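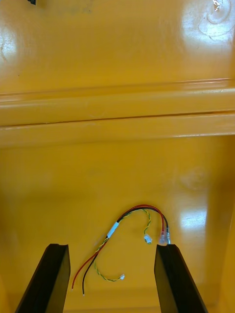

Wire harness with red and black leads, yellow bin

Call for participants: ceasefire monitors and field observers

The Mkhize Centre is looking for people who have worked as ceasefire monitors, military observers or local liaison staff in any armed conflict since 1990. We are recording how ceasefire breaches were reported, who read the reports and what was done with them. Interviews will form part of the Zirken Archive, which now holds 474 recorded accounts.

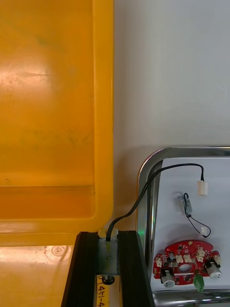

NERBRIDGE, 15/02/2026

We hope to record another 100 interviews in this round. Each takes about 3 hours, split over two sessions, and can be held at our Ninevside office or by phone. Interpreters are available on request. Please tell us early which language or dialect you prefer, as some bookings need several weeks.

You will be asked about your daily duties, your contact with armed groups and civilians, and how incident reports moved up the line. We do not ask for classified material and will stop the recording if it comes up. You can skip any question, and you can withdraw your interview up to the day it is catalogued.

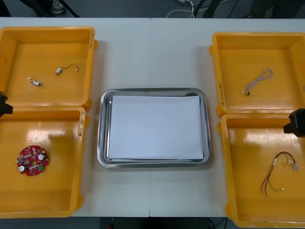

Who can take part

You must be 18 or over and have spent at least six months in a monitoring or liaison role. Drivers, radio operators and interpreters are welcome – we have very few accounts from locally hired staff. Serving members of a defence force need written permission from their unit before we can book a session.

Payment and travel

Participants receive $100 per completed interview. Travel to Ninevside is reimbursed up to $1000 with receipts. Accommodation is booked by us and paid directly.

How to apply

Send a short outline of your service (one page is plenty) with dates, locations and your role. Do not send original documents or photographs at this stage. Applications close at the end of March. If you are recovering from an injury or would like a support person with you, say so in the outline and we will organise it.

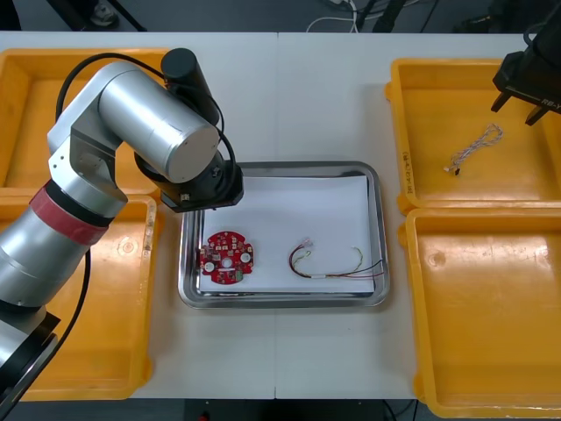

Robot arm over a steel tray lined with white paper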